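Ludthorpe Community Orchard and Kitchen
Progress report to the Tanside Fund
4 October 2023
Prepared by Saodah Wattimena, project coordinator

Dear Ms. Ackermann,

With this report I inform you about our work since June, when we received the second part of the grant. I follow the same order as in the application, so that you can compare easily.

1. The orchard

The 570 young trees which were planted on the Zirnitstead side are now through their first summer. The dry weeks were difficult for them. We watered by hand from the tank on the trailer, and on the upper slope we were sometimes two or three days behind the plan. Most of the losses are in the last row near the road, where the soil is thin and full of stones. We will replace these trees in winter from the nursery stock and we do not ask for additional money for it.

Ottmar Voß gave two pruning courses. The first one was full after a short time. For the second one we had free places, and I think the reason is that it was during the school holidays. Next year we will put both courses before the holidays start.

The mowing between the rows is still not solved in a good way. The contractor came late and cut too low, and on four trees the bark was damaged. We have spoken with him, and he has agreed to leave a wider strip at the trunks.

2. Pressing and storage

The press from Marinescu was delivered with a delay of four weeks. For this reason the early apples were pressed with the old hand press, and the quantity of juice was smaller than we wanted. After the new press was installed, the work went much better. Until today we have filled 2000 bottles. A part of them goes to the school canteen, the other part is sold at the Saturday stall.

The storage room is dry and clean, but the door does not close tightly and the temperature goes up in the afternoon. Rattana Somboon has asked for two offers for a new door. We will pay it from the budget line "small repairs", if you have no objection.

3. Learning materials and design

In the application we promised that all our materials would have one common look. We selected apple designs in warm reds and green, because they are easy to recognize also for small children. The recipe cards are printed and distributed. The wall sheets on old apple varieties are still with the translator, and I expect them back before the end of the month.
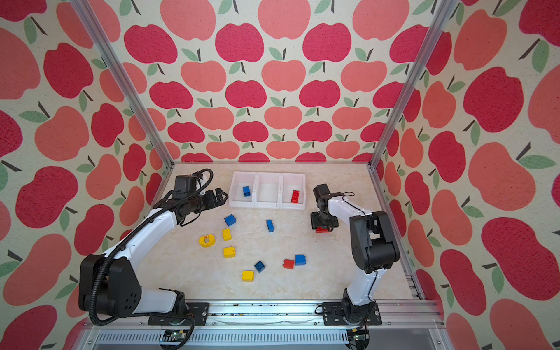 Figure 1. Apple-print wallpaper, in raspberry red and coral on off-white.

For the cooking lessons Rosalba Marchetti has written a small booklet with simple recipes: apple soup, baked apples, chutney and a cake without eggs. The teachers liked it, but they told us that the chutney takes too long for one lesson. She will shorten this recipe or move it to the end of the booklet.

4. Money

We have spent less than planned on travel and more than planned on water and fuel. The difference between both is small. The full table is in the annex, together with the copies of the invoices. One invoice, for the tree guards, is missing, and the supplier has promised to send it again. I will forward it as soon as I have it.

5. Next steps

In the coming months we want to finish the harvest of the late varieties, replace the dead trees and repair the door of the storage room. We also have to decide if we keep the stall open in winter. The sales in cold weather were weak last year, and two of our helpers cannot come every week.

I have one question to you. Is it possible to move the remaining travel money to the line for watering equipment? A second tank would help us very much next summer. If you need a separate letter for this, please tell me and I will send it.

With kind regards,
Saodah Wattimena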